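Larkgate's head brewer on yeast, cellar nights and a very small lager

17 Jul 2020
By the Lornville beer desk
2 min read

I caught Larkgate's head brewer between mash and boil, which meant shouting a bit (pumps are loud!). The new one is a pale lager named Krajčí, 650 liters a batch, and I wanted to know why so little.

"Because that's the tank I've got," the brewer told me. "It sits cold for 37 days -- I can't rush it."

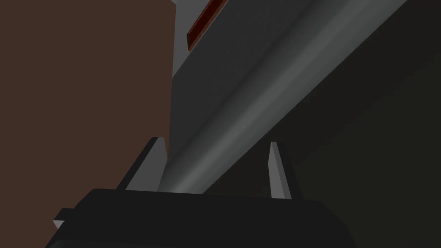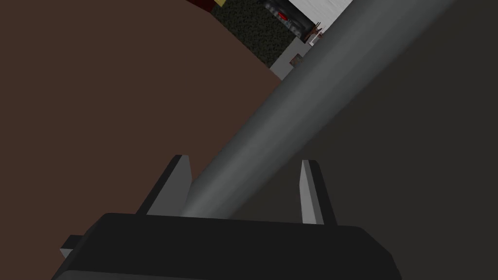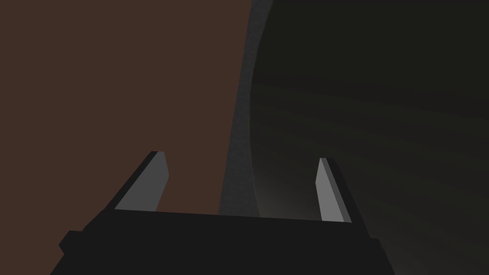
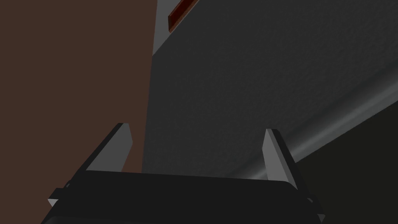
Gripper views, all four computer-rendered.

We got onto the evening class next, and it fills up fast. There are 15 seats over 6 evenings, and everybody pitches their own yeast. "People come in scared of the microscope and then I can't get them off it," the brewer said, laughing.

And Hiro, the rice beer I keep begging for? "Ask me when the lager tank's free."

Contact the beer desk | Back to top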